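Equipment Planning and Procurement
Thread: Second pair of hand-held grippers, or one fixed arm?
Started 23/04/2019

bustholm_lab
Members are asked for their views before our request is submitted. The Bustholm packing group has funds for one equipment purchase this year. Two proposals are on the table.

Proposal A is a second pair of hand-held grippers from Jillen, with spare finger pads, cables and two camera mounts.
Proposal B is a single fixed arm from Arik, with a floor base and a service contract of 4 years.

The task to be supported is the placing of small retail goods into trays. Our target is 200 recorded handlings for each product type. The current pair is in use for most of the working day, and any fault stops the work entirely.
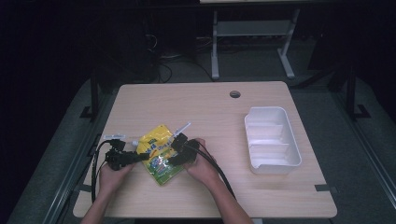
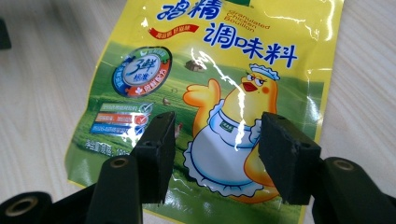 Our difficulty in the budget is the line for finger pads. The supplier lists them as consumables, while our finance office regards them as parts of the tool and wishes to see them under capital. Film packets such as the chicken bouillon are the reason I would not accept the cheaper smooth pads: the black pads we have are slightly textured, and I want the same kind quoted in the request. I have asked for 10 spare sets under either proposal. Comments on that figure are welcome, as are comments on the choice itself.

sin_procurement
I would support Proposal A. The price of an arm is seldom the full price. When the Sin site made a similar purchase, the guarding, the floor work and the safety review were charged to a different budget, and the two departments disagreed over it until December. Please confirm whether the quotation for B includes installation.

bustholm_lab
It does not. Installation is quoted separately and remains valid for a short period only.

r_tolland_ops
I must disagree with the previous poster. A second pair of grippers doubles the staff time as well as the output. Two people at two tables is a recurring cost, and it should appear in the comparison. If the group intends to run an arm in the end, the purchase should be made now, while the funds exist. Money left for a later year is commonly withdrawn.

sin_procurement
That is a fair point on staff time, and I accept that it should be shown. I do not accept that the arm should be bought early for fear of losing the money. An arm with no recorded work behind it will stand idle, and its service contract will run all the same.

tray_and_tote
A smaller matter. Has any allowance been made for cable management? Each gripper in the first picture trails its own cable, and with a second station the number doubles. We budgeted nothing for this and later paid for overhead supports from the repairs line — a practice our auditors did not welcome.

bustholm_lab
No allowance was made. I will add a line for supports at both stations. I would also be grateful to know whether anyone has obtained the Jillen cables in a longer length.

tray_and_tote
We have. They are a special order and the wait was 4 weeks. Place that order first.

r_tolland_ops
On the pads, 10 sets seems high for one year. I would request fewer and ask the supplier to hold the price for a second order.

sin_procurement
I would keep the figure as it stands. Small repeat orders each carry a handling charge, and each requires a signature.

bustholm_lab
Thank you. The revised request will show staff time, cable supports and installation as separate lines under both proposals. The pads will remain at 10 sets unless the supplier agrees in writing to hold the price. I will post the revised totals here when the Arik quotation has been renewed.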